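Towels gone like cardboard, what am I doing wrong?

Gralumstead Community Boards > Home and Garden > Laundry and Linen
3,904 views

pegbasket
Posted Wednesday, May 11, 2022

Hi all, long time reader, hardly ever post. We moved to the Indell side of town in March and ever since then my towels have been coming off the line like roof tiles. I could stand one up against the bath, I'm not joking! Same machine, same powder, same towels we've had for years (a mixed bag, some from a wedding list, some from the market). The only thing that's changed is the house and, I suppose, the water.

I wash at 40, full drum, a capful of softener, then out on the line until they're bone dry. We haven't got a tumble dryer and I'd rather not buy one as there's nowhere to put it except the shed.

Is it the water? Is it me? Is it just what happens to towels?

toastrack_lil
It's the water. Indell side is very hard, you'll see it in your kettle by now. I had the same when I moved up from the coast. White vinegar in the softener drawer, half a mug, every other wash. Bin the softener altogether, it coats the loops and makes them worse at drying you as well.

mudlark77
Seconding ditching the softener but I'd go easy on the vinegar. My sister did it every wash for a couple of years and blamed it when her door seal perished. Might have been coincidence, it was an old machine, but I don't fancy finding out.

toastrack_lil
I've been doing it for ages and my seal's fine. It's half a mug in a whole drum of water, there's more in a bag of chips.

mudlark77
Fair enough, each to their own. I'd still want to read the machine booklet first.

pegbasket
Ooh OK, I didn't know that about softener! I've been putting MORE in because they felt rough. Oh dear. Kettle is definitely furry, yes.

grannyflat
Full drum is your trouble, dear. Towels want room. Do half as many and give them an extra rinse, and give each one a good hard snap before you peg it out and another when it comes in. My mother used to do it off the back step and you could hear it down the lane. It lifts the pile.

halfpastpeg
Agree with grannyflat about the snapping, but I don't agree about leaving them until they're bone dry, which nobody's picked up on yet. Bring them in when there's still a bit of damp in them and finish them over the airer indoors. Mine come out far better that way. If there's a breeze, even better, it's still days that do the damage.

mudlark77
Bringing them in damp is how you get that wet dog smell though.

halfpastpeg
Only if you fold them! Spread them out on the airer and they're done by bedtime.

pegbasket
Right, I'm going to have a go at all of this at the weekend (minus the vinegar to begin with, I want to see what the softener was up to). Will report back.

While I'm here — two of the bath towels are past saving, they've gone thin down the middle. Does anyone rate the ones from Toller? They had a bale in the window marked down 30 per cent and I did stop and stroke it.

grannyflat
Toller's are all right but wash them before you use them or you'll be picking fluff off yourself for a week.

stairrod
I'd save a bit longer and go to Rathore on the parade. I've had bath sheets from both and the Rathore ones have kept their pile much better. The Toller ones were gorgeous for a few months and then the hems went wavy. That drives me up the wall, they won't fold flat for love nor money.

toastrack_lil
Wavy hems are from washing too hot, not from the shop. The border's a flatter weave than the rest of it and it shrinks at a different rate. Pull it straight while it's damp.

stairrod
I wash everything at 40 so I don't think it's that. But I'll try the pulling.

lintfilter
Been meaning to put my two penn'orth in as I'm a bit of a towel bore. People go on about weight and yes it matters, but I look at the loops first. Push your thumb into the pile and see if it springs back up. If you can see the ground of the cloth straight away then it's going to feel mean after a few washes, whatever the label says.

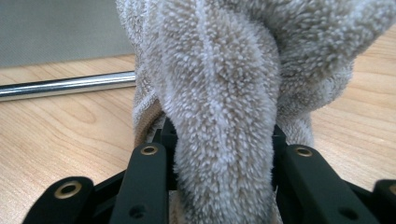

The other thing is colour. I've gone over to creams and beiges for everything in our bathroom and I'd never go back to dark ones. We had a navy set that shed on everybody for months and showed every bit of limescale and talc. Pale ones you can wash with the sheets, and if one goes a bit tired it doesn't look any different from its neighbours on the shelf. They do show up make-up, mind. I keep a couple of old brown flannels for that.

And pegbasket, before you buy anything, run one empty hot wash with nothing in it but soda crystals. If you've been adding extra softener then the drum and the drawer will be full of the stuff, and it'll go straight into your new towels.

mudlark77
Good shout about the drawer. Pull it right out and look up into the roof of the gap. Mine was horrible.

pegbasket
Just looked. Oh my word. I won't describe it, people might be eating.

Back again, update! Empty hot wash done, drawer scrubbed with an old toothbrush, then half a load of towels with less powder, no softener and an extra rinse. Snapped them on the patio like a mad thing (the neighbour's cat left). Brought them in a bit damp. They're not hotel towels but they BEND. I'm so pleased. The oldest one is still a bit scratchy down one end, so I might try toastrack_lil's vinegar on that one by itself.

toastrack_lil
Told you. Half a mug.

halfpastpeg
Brilliant! It gets better over the next few washes as well, the old softener takes a while to come out.

stairrod
Did you get the Toller ones in the end?

pegbasket
Not yet, going to have a feel of the Rathore ones first. Will be doing the thumb thing in the shop, so if you see a woman prodding the bath sheets, say hello.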